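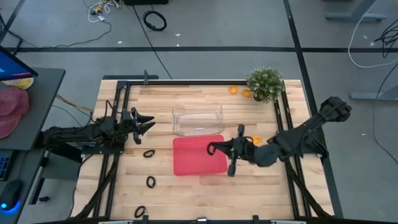

Dorottya Vass told me before I went that I'd come home wanting to tidy every drawer in my house, and she was right, it took me all of one evening. The open day at Pullater was on 2 June 2023 and I'd been looking forward to it for weeks, being the sort of person who reads storage catalogs in bed (my husband has given up).

The day was all about small stuff. Hair ties, rubber bands, rings off jars, the things that end up in the bottom of a bag or behind the faucet. There was a butcher-block table I would have happily taken home, with black hair ties and orange rubber rings scattered over it, a clear glass container and a red cutting board. I have the same mess on my counter, minus the nice wood! I'm very fond of a glass container for this kind of thing. You can see what's in it, and you stop buying more hair ties when you already own 50.

Judit Győri gave the morning talk and she was great fun. Her rule is one kind of loop per container, no mixing, and she got quite heated about people who hang rubber bands on doorknobs. I do that. I kept quiet. She also says to throw out any band that has gone sticky or cracks when you stretch it, and I found nine of those at home the same night.

Lunch was soup and a cheese roll, and the line was long, so go early if you're thinking of next year. I sat with Ulises Villca, and we argued the whole time over whether a cutting board should live flat or standing up. He's a stander. I have a deep drawer and no plans to change.

After lunch you could wander around by yourself, and I bought a set of lidded jars from the Onby stand, $40, more than I meant to spend. The lids are a bit stiff. They had labels too but I prefer masking tape and a pen.

Parking is on the Koval side of the building, not by the front door like the flyer said, and it's free after two. Wear flat shoes, the floors are hard and there are a lot of stairs up to the talks.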